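Drip coffee is coffee made by letting hot water pass through ground beans and a filter by gravity. Paper, cloth and metal filters are all used. Paper holds back most of the oils – metal lets more of them through, giving a heavier cup.

Grind size affects how fast the water drains. A coarse grind drains quickly and can taste weak, while a very fine one may clog the filter.

Brewed coffee is usually collected in a carafe of glass or steel.

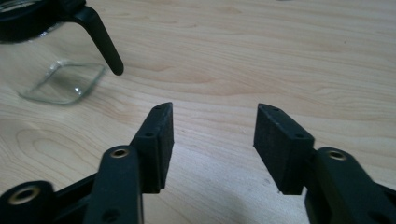
Glass carafes are often kept on a warming plate, where the flavor turns bitter over time. Some machines shut the plate off after 40 minutes.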